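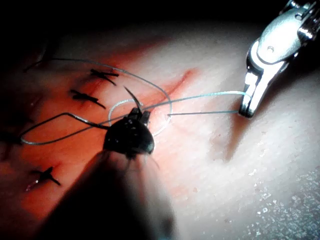 Four knots tied, with the thread looped around the needle driver for another.

Tsehay Araya ties her shoes in double knots, and when I pointed this out she laughed and said she was the last person on the team who still trusted a single one. We'd been talking for maybe five minutes. I had come to Trurkuvstead to ask how a student club teaches a two-armed robot to close a cut, and I'd expected to hear a lot about cameras and code (I did, later, and I'll spare you most of it). What I got first was a long and very happy speech about thread.

"Thread has opinions," she told me. "You can move a needle from one spot to another and be pretty sure where it ends up. Then there's this tail behind it, and the tail goes wherever it wants. It curls. It remembers the package it came out of! You pull it straight and you let go and it goes right back."

The project is called Reltitz, and it has been running since last August. Tsehay is a third-year in mechanical engineering and leads the knot side of things, which is a real job title on their sign-up sheet. Mihret Seyoum writes the motion code. Hwa-young Yeo does the vision work and also, as far as I could tell, all of the soldering. There are 13 people in the club altogether, and most of the others drift between teams depending on what's broken that week.

The arms have a name too. The club calls the whole setup Ayele, and I heard it used in every possible tone of voice over one afternoon. "Good job, Ayele." "Ayele, why." One arm holds the needle driver and does the stitching, and the other holds a grasper and mostly pulls. I asked Mihret which arm was harder to program and she said the grasper, instantly.

"Everyone looks at the needle," she said. "The needle is curved, it's sharp, it's the star. But the grasper has to hold the end of the thread and keep just enough pull on it while the other arm does the wrap. Too little and the loop falls off. Too much and you drag the stitch right through the skin." She did it for me with two pencils and a phone cable, and even slowed down I couldn't follow her hands. I made her do it again. I still couldn't tell you which way the cable went around.

So I asked Tsehay to start at the beginning and pretend I'd never sewn on a button, which isn't much of a stretch.

They're doing interrupted stitches, she explained. Each stitch is its own little thing: through one side, out the other, tie it, trim it, move along. A running stitch would use one long thread the whole way, and I'd assumed that would be the advanced version. She made a face.

"I mean, it's hard in its own way. But for us, interrupted is meaner, since you have to tie a knot every single time. With a running stitch you could get away with being bad at knots. And then if one of ours is bad, at least it's only one. You can look down the row and point at it."

Pointing at it is a big part of club life. When a row is finished, somebody pulls up the pictures from the wrist camera and they go along the cut and argue. Is the spacing even? Are the tails too long? Did the knot sit flat or is it riding up on one side? Hwa-young keeps the scores in a spreadsheet with a column called "vibes" that she swears is going away before the end of the semester.

"It's useful, though," she said when I teased her about it. "Sometimes all the measurements are fine and the stitch looks wrong. Later we figure out what the wrong thing was, and it gets a proper column. Tail angle started out as vibes."

I wanted to know about the camera, so she sat me down at her desk. It's small, it rides close to the instrument, and it sees the work from very near. That's great for the needle tip. It's much less great for everything else. The shaft of the driver takes up a big chunk of the view, the lamp washes out whatever is right underneath it, and the edges go dark. When Hwa-young joined, she spent weeks trying to find one lamp position that fixed all of it.

"There isn't one," she said cheerfully. "I moved that lamp so many times. You light up the side that's dark and now the middle is pure white and the thread has vanished. Thin thread on bright skin is just the worst. So now I let some of it be ugly and I work on the parts I need."

The parts she needs are the tip of the needle, the jaws, and whichever bit of thread is about to be grabbed. She had tried, early on, to track the entire thread from one end to the other, every loop of it. That version of the program ran beautifully on a string taped to a desk. As soon as the string was allowed to cross over itself, the software would get to a crossing and cheerfully carry on down the wrong strand. (I've untangled enough holiday lights to feel for it.)

Mihret's answer was to stop asking for the whole thread. "I told her, I don't need to know where all of it is. I need the end, and I need the two inches next to the needle. The rest can be a surprise." They went back and forth on that for most of a month. Tsehay described this period as "tense, but with snacks."

The count is something I did ask for, and they had it ready. By the time I visited, Ayele had made 1687 attempts at a knot. Of those, the club considers 262 to be good enough to show another human being. I said that seemed low and Mihret said I should have seen it in the fall, when the number of good ones was zero and they'd already worn out a needle.

What changed? Tsehay gives a lot of the credit to Hildegard Kröger, the club's faculty adviser, who came in one evening, watched a dozen failures in a row, and asked the students whether any of them could tie the knot themselves. With instruments. Without looking it up.

"Total silence," Tsehay said. "We'd all watched the same videos a hundred times. We'd been programming this thing for months! And she just puts two needle holders on the table and goes, all right, who's first?"

They were terrible at it. Tsehay's first stitch took her so long that the others went to get dinner and came back. But she says she learned more in that week than in the whole stretch before it, mainly about waiting. People who are good at this pause. They make the wrap, they let the loop settle around the jaws, and only then do they reach over for the end. The robot had been doing it all in one smooth swoop, because smooth looked good on the plots, and the loop would slide off the tips before the jaws got where they were going.

So now there's a pause in the code. It's Mihret's favorite line in the whole program, and she's protective of it. A new member took it out over break to speed things up and she could tell from across the room.

I talked to Dr. Kröger for a few minutes too, in the hallway, with her coat already on. She wanted me to be careful about one thing, and I promised I would be: this is a student project on practice skin, and no one in the club is pretending to build something for a hospital. "They are learning what a hand does," she said. "If they leave here with respect for that, I'm satisfied. Also I would like them to label their drawers."

Money came up, as it does. The club got a grant of $3000 from the engineering school, and a startling amount of it has gone into suture thread. You can't reuse it, at least not for this. Once it's been kinked it never behaves the same way again, and they tried ironing it (please don't iron it). Practice skin is the other big expense. They cut a pad as many times as they can before giving it up, and the old ones get passed on to whoever is learning to stitch by hand.

The thing they're all working toward is Flirkevau, the student robotics meet, where they've entered the open demonstration category. The demonstration is a full closure, one end of a cut to the other, with no one touching the controls. Ayele can usually get through the first several stitches. Toward the far end, the driver arm has to reach at an awkward angle and the knots start getting sloppy. Mihret would like to turn the pad partway through. Tsehay thinks that's cheating. They asked me to vote and I said I was press.

Vaughan Donnelly, who was on the team two years ago when it was a very different robot that sorted bolts, still stops by, and he'd been listening from the next bench. I asked what he made of it all. "I picked bolts," he said. "Bolts stay where you put them. I think they're nuts, and I come in every chance I get."

Before I left they let me try one by hand, with Tsehay coaching. Over, around twice, wait, reach, pull. I got the loop on and was so pleased with myself that I forgot the waiting part, and off it slid. She handed me a new piece of thread and told me to wait longer.

The club's open lab is April 14, 2026, and anyone on campus can come in and have a go with the needle holders. Hwa-young says to tie your hair back and leave your coffee on the shelf by the door.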